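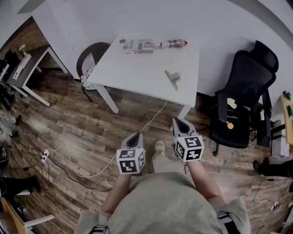

Staff asked to teach the machines their own jobs

Office services firm Pitkänen has moved 2 of its clearing staff at Hulham off their usual rounds and on to a new task: picking things up with hand-held grippers so that a robot can learn to do the same.

The company says the scheme, run with software supplier Prurnolex, will "free people for more rewarding work". It has not said what that work is, or what it pays.

Workers on the scheme tidy ordinary desks, over and over, with a gripper in each hand. Bottles, newspapers and clips are moved, put back and moved again. Managers want 2000 recordings by the end of January. So far they have 385.

"My wrists ache by lunch and I'm slower than I was with my fingers," said Tuulikki Tuominen, who has cleared desks at the site since it opened. "They tell me slow is fine. It was never fine before."

Project lead Damir Georgiev said nobody would lose their job "as a direct result" of the trial. Asked about indirect results, he said it was too early to comment.

Union rep Esko Peltonen wants the recordings treated as skilled work, with extra pay and a say in where they end up. Under the present terms they belong to Prurnolex — for good, and for any customer it likes.

Pitkänen made similar promises at its Breltton site when automatic floor cleaners came in. The evening shift there was cut the following winter. The company says the two things were not connected.

A decision on extending the Hulham trial is due in the spring.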